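Burndale changes plastics sorting rules from June

Burndale will stop accepting dark plastic food containers in household recycling from June, after a sorting trial found that most of them were passing through the plant unidentified and leaving with the residual waste.

The change covers black, smoke-tinted and dark brown trays, tubs and lids, whatever resin they are made from. Clear, white and lightly colored containers are not affected. Bottles stay in the program in all colors except black.

The town's sorting line uses near-infrared sensors to tell one polymer from another. A lamp lights the material on the belt, the sensor reads the reflected signal, and an air jet pushes each item into the matching chute. Carbon black pigment absorbs most of the light in that range, so the sensor receives little or no signal and the item is left on the belt. Tinted plastics without carbon black can often be read, but results vary with wall thickness and the amount of dye.

"A resident looks at the number on the base and sees a 5, and the number is correct," said Philomena Baidoo, who manages the sorting contract for the town. "The line does not read the number. It reads the reflection, and with these items the reflection is weak or missing." 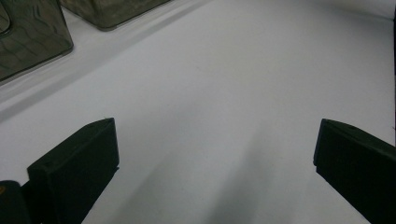 The trial used 1,000 containers collected from ordinary household loads. They were washed, logged by resin and color, and fed through the line in batches of 40 at normal belt speed. Each batch was run twice, once with the containers lying flat and once mixed with paper and cans. Opaque black trays were missed in nearly every run. Smoke-tinted polypropylene did better when flat but dropped sharply once mixed, mainly through overlap with other items.

Stacking was a separate problem. Nested tubs were read as a single object and sorted by whichever layer faced the sensor. Lids left on tubs of a different resin had the same effect. The report recommends that residents separate all parts before putting them in the cart, and this advice will appear on the new collection calendar.

Trarix, which operates the line, had offered to install a second sensor working in the mid-infrared range, where carbon black is less of an obstacle. The town declined. Mid-infrared units are slower and need a thinner layer of material on the belt, and the line already runs close to capacity on Monday loads. The question will be reviewed when the current contract ends.

Marama McKinnon, who runs a takeout kitchen on the east side of town, said the rule would be easy to follow at home and harder in a business. Her kitchen orders containers 500 at a time and has stock on hand in two dark sizes. "I can switch the next order to clear," she said. "The lids are the trouble. My supplier only makes the vented lid in smoke, and the clear one doesn't fit the same rim."

Businesses will have until their present stock runs out, and no penalties are planned for food outlets. Household carts with a large share of dark plastic will get a tag on first inspection. Carts tagged a second time will be left unemptied until the items are removed.

Dark containers can still be reused or placed in general trash. The drop-off site on Virkutach Road will keep a separate bin for clean black polypropylene - trays and tubs only, no film - which is baled and sold to a molding company that does its own sorting by density. Material must be free of food, and labels should be peeled off where possible. Expanded foam trays are not accepted in that bin in any color.

Compostable containers remain outside both programs. Several brands are tinted to look like conventional plastic, and the line cannot route them to the compost stream.

The full trial report, with results by resin and color, is available at the public works counter and at the Jabłońska branch library. Written comments on the business provisions can be left at either location and will be accepted until the new rules take effect.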